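Stories > People > Makers and Menders

Latest People Food Out and About Write to us

I first met Tsehay Alemneh in the queue at the Kellari bakery, where she was telling the man in front how to save his sourdough starter. So of course I asked if I could come round and talk to her properly!

She's been running the Drorudar supper club out of her own front room for 4 years now, and it seats 20 if you count the piano stool (I got the piano stool). "I started because I missed noise," she told me, pouring coffee so strong I could feel it in my knees. "At home there were always cousins. Here I had a very nice flat and a radio."

The first supper was lentils, greens and far too much injera. Her friend Ayantu Habte brought a drum, the neighbours came up to complain and then stayed until one in the morning. "I made 89 injera that week," she said. "My arm was finished. I couldn't lift a kettle."

I wanted to know about the money, because I'm nosy. She laughed and said the best month was December, when she took £900 and spent nearly all of it on chairs. "Proper ones, from Semple's. Before that people sat on my ironing board. I mean it, folded down!"

Does she ever want a restaurant? "No, no. Then I'd have to be nice to people I haven't chosen."

We'd eaten all the bread by then, and she sent me home with a jar of berbere and strict orders about onions (slow, no oil at first, and don't you dare wander off).

Tags: supper clubs, Ethiopian cooking, neighbours

Next in People: Iolo Prosser on putting old computers back to work 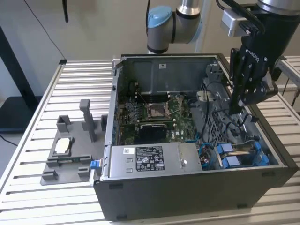
More from Makers and Menders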